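Hindik Completes First Round of Gripper Comparison for Kitchen Handling

Hindik has finished the first round of a bench comparison between two parallel grippers intended for kitchen handling work, the company said in January. The trial ran both units on the same arm, under the same controller and with the same set of household items, and logged 516 grasp attempts before the fingers were pulled for inspection.

The two units are the Lumora parallel gripper, supplied with flat block fingers, and a Vostavier model with a narrower finger and a compliant pad. Both are electric, both mount to the same flange pattern, and both report finger position and motor current back to the controller. Hindik did not test suction or multi-finger hands in this round.

Meron Zeleke, who led the bench work, said the purpose was to separate the effect of the finger from the effect of everything else. Earlier in-house tests had changed the gripper and the camera mount together, and the results could not be compared. This time the wrist plate, the cable routing and the arm speed limits were fixed before the first attempt and left alone. A grasp counted as successful if the item was lifted clear of the surface, held, and set back down without slipping in the fingers.

The item set was drawn from ordinary kitchen goods and included cookware, cups, plates and food shapes. Items were chosen for awkward geometry. Rounded food on a shallow plate is a standard problem for flat fingers: the contact patch is small, the object can roll as the fingers close, and the plate limits how low the fingertips can go. Pan handles present the opposite case, with a long, easily held section well away from the center of mass, so that a secure grip may still let the pan rotate.

According to the trial notes, the Lumora unit gave the more repeatable closing position. Its fingers returned to the same commanded width after long runs, and the controller did not need to be re-zeroed between item changes. On rigid items with parallel sides it was the preferred unit. On rounded items its results depended heavily on approach height, and a small error in height estimation tended to push the object sideways before both fingers had made contact.

The Vostavier unit tolerated that error better. The compliant pad took up some of the misalignment and the narrower finger left more clearance at the rim of a plate. Against that, the pad made the reported finger position harder to interpret, as a fully closed grip on a soft pad and a partial grip on a small object can give similar readings. Zeleke's group added a motor current threshold to tell the two apart, and said the threshold had to be tuned again for each item group.

Camera placement was held constant and was not scored. The operators did note that an overhead view loses sight of the contact area once the fingers come down over an object — the gripper body covers it — and that final alignment was being done largely from the last clear view before descent. A second camera position is planned for the next round.

Controller settings were the same for both grippers except for closing force, which each supplier specifies differently. Hindik set the two by measuring force at the fingertip with a load cell. The company described this as the slowest part of the preparation and said it would publish the procedure along with the item list.

The bench is arranged as a section of kitchen counter, with the arm working in from one side and cookware left within reach of it. Plate grasps are run with the other items in place, so that the path planner has to deal with them.

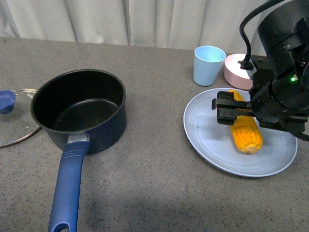

Feven Mersha said that fixed wrist hardware was the right choice for a first round but that it favors the unit the mount was designed for, and asked that the next round include finger swaps on a single gripper body. Mersha, the integration firm, uses both product lines and has offered its own finger blanks for the purpose. Hindik said it would accept them if the mass and the mounting offset are documented.

The second round is set at 2,180 attempts, with the item set extended to include lids, filled cups and stacked plates. Filled cups will be handled at a reduced arm speed. Lids were left out of the first round after the group could not agree on whether a grasp by the knob and a grasp by the rim should be scored as the same task; they will now be logged separately.

Fingers from both units have been kept for wear measurement. The Vostavier pads will be replaced before the new round starts, and the Lumora fingers will go back on as they are unless the measurement shows a change in thickness. Raw position and current logs from the first round are available to both suppliers on request.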